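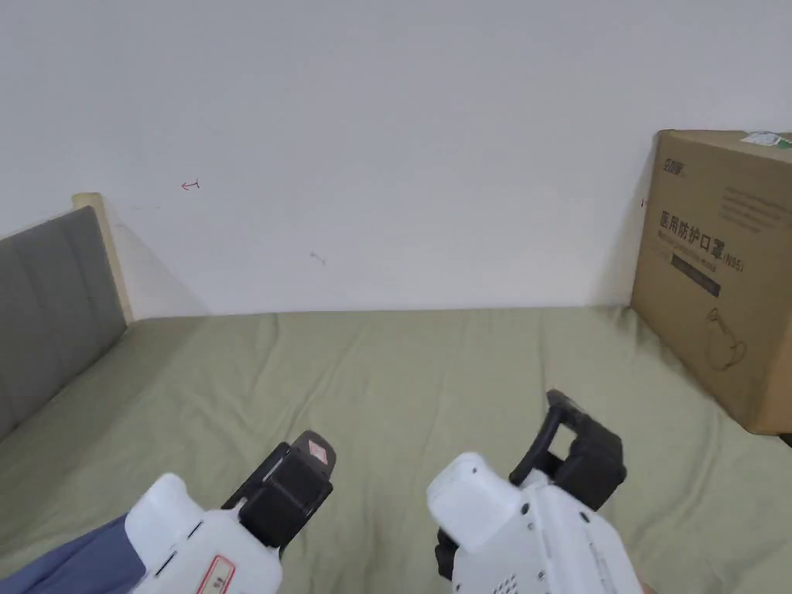 Green sheet, gray headboard. Week 3: Sleep and the body clock.

Courses > Human Biology for Everyone > Handouts > Week 3
Filed under: Lecture notes, Body and health
4 comments | 43 shares

Instructor: Seija Lappalainen
Updated October 15, 2024

Last time we got as far as the two-process model, and I rushed the end of it (sorry, the best part too!), so we pick it up again from the start.

Process S: sleep pressure
The longer you are awake, the more you need to sleep. One chemical tied to this is adenosine, which builds up in the brain during the day and drops again while you sleep. Caffeine works by sitting in the spots where adenosine would normally dock. The adenosine is still there, waiting, and that helps explain the slump when the coffee wears off. I love this one, because most of you run the experiment on yourselves every morning.

Process C: the clock
Deep in the brain, just above the place where the optic nerves cross, is a tiny cluster of cells called the suprachiasmatic nucleus. Write SCN in your notes, everyone does. It keeps time on a cycle close to 24 hours even in complete darkness, and morning light nudges it back into line each day. Evening light pushes it the other way, toward a later bedtime.

Put S and C on the same graph and you get something lovely. Pressure climbs all day, but the clock sends out its strongest "stay awake" signal in the evening, just when pressure is getting high. Then the signal falls away and sleep comes easily. Anyone who has pulled an all-nighter knows the odd second wind after sunrise: S is still sky-high, C has started to rise again.

Stages, in short
N1: light, drifting, easy to wake from.
N2: sleep spindles show up on the EEG. Adults spend more of the night here than anywhere else.
N3: slow waves, deep sleep, mostly in the first half of the night.
REM: fast eye movements, slack muscles, vivid dreams. Longer toward morning.

Asabe Adeyemi asked after class whether people dream only in REM. No! Dreams are reported from the other stages too, though they tend to be shorter and plainer.

For next time
Keep a sleep log for the week: lights out, best guess at when you fell asleep, final wake-up, naps, caffeine. Messy logs are welcome. Then draw your own S and C curves for one day and mark where you felt sleepiest.

Stavros Drakos is collecting the logs with names removed, and we will plot them together before starting on jet lag. Bring a ruler and two colors of pen.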